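Why Do We Sort Our Colouring Things?
Children's Learning Pages – Zistthorpe Museum of Everyday Objects
Reading age: 7 and over

Most homes and classrooms have a place where the colouring things are kept. It may be a drawer, a tin or a shelf. When many people use the same colouring things, they soon become mixed up. This page explains how sorting works and how you can do it at your own table.

What does sorting mean?

To sort is to put things into groups. Everything in a group must be alike in some way. The way in which the things are alike is called the rule. A rule might be "all the pink ones" or "all the thick ones". You may choose any rule you like, but you should keep to it until you have finished.

Colour is often the first rule that people think of. Kind is another. Crayons are one kind of thing and markers are another, even when they are the same colour. A crayon is a stick of coloured wax. A marker has ink inside it and a tip at one end, and most markers have a cap.

What do we sort into?

A group needs somewhere to stay. We call this a container. Cups, trays, boxes and jars are all containers. A clear container lets you see what is inside without tipping it out. A shallow tray is good for things that lie flat, and a tall pot is good for things that stand up.
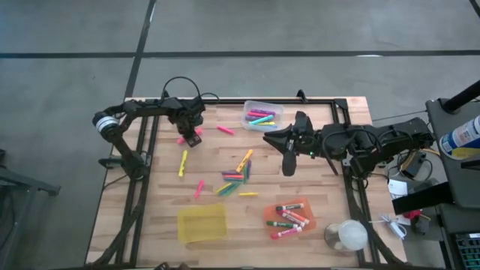
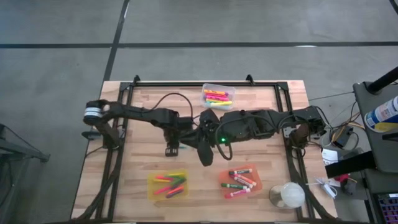
Colouring things and a clear plastic container on a wooden table. Both pictures also have a yellow tray and an orange tray.

Why are caps important?

The ink in a marker is wet. If the cap is left off, air reaches the tip and the ink begins to dry. Push each cap on firmly before you put the marker away. Crayons have no ink and do not need caps, but they can snap if heavy things are placed on top of them.

Try it yourself

Ask a grown-up for some colouring things and two or three containers. Spread everything out on a table. Choose a rule and sort by it. Then mix everything up and sort again with a different rule. Did the groups stay the same size?

You may find something that does not fit your rule – a ruler, perhaps, or a rubber. Make a new group for it, or put it back where it belongs.

Words to remember

Sort: to put things into groups.
Rule: the way in which the things in a group are alike.
Container: something that holds other things.

Page last checked: 2022-08-28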